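Room and Desk Helper, Clekness Guest Apartments
Part-time, 2 shifts per day to choose from, reference number 3346

Clekness is a small house of furnished apartments on Sarnow Street. Our guests stay with us for some weeks or months, mostly for work, and they need a room where they can sit down and begin. We are looking for one more person to keep the work rooms and the small living rooms in good order between two stays.

The work is done in the rooms, with your hands, and it is quiet. You will put chairs and stools back in their place, clear the desks, sort pens into the organizer, dust the shelves and the lamps, and check that every cord is lying near the wall where no one can trip over it. Things that guests have left behind go in a bag with the room number and the date. Phones and keys are brought to the front office right away, also when you are in the middle of something else.

We have furniture of different ages and styles, because the Hegedűs family, who own the house, bought it piece by piece. So one work room can have a curved white desk with a little upholstered stool, a dark blue office chair and a gray side cabinet, and the next room has all in oak. Please do not expect that each room is the same. For every room there is a sheet inside the door which says what belongs there.

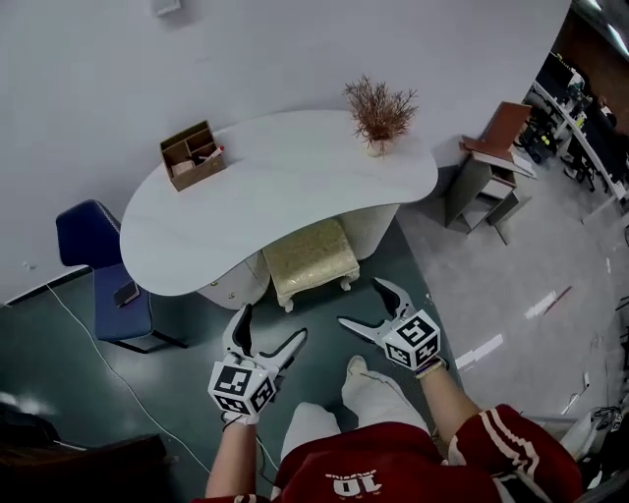 Glossy desk tops need some patience. They show each fingerprint, and they must be wiped with the soft cloth only, never with the rough side of a sponge. Upholstered seats are brushed, not washed. Small vases with dried plants are lifted with both hands and dusted around, because the dry branches break easily. We show you all this in your first week and you will be paid for this week in full.

What we ask from you:
You can kneel, bend and reach under a desk without pain.
You can read a simple list in English. Perfect English is not needed, mine is also not perfect.
You are on time. The early shift begins at 7 a.m. and the late shift at 1 p.m.
You treat the belongings of other people with respect.

What you get from us:
A written contract from the first day, with paid vacation.
A warm lunch on every working day, or a meal to take home if you have the late shift.
Work clothes and shoes, if you want them. Your own comfortable clothes are also fine.

Experience in a hotel or in private homes is welcome but it is not a condition. The position is open from November. We work together with the agency Trustisitz, which collects the applications for us. Write them a short letter with the reference number, and say which shift you prefer. You can also leave your letter in our front office, room 114, in the morning until 11.

The house management, Clekness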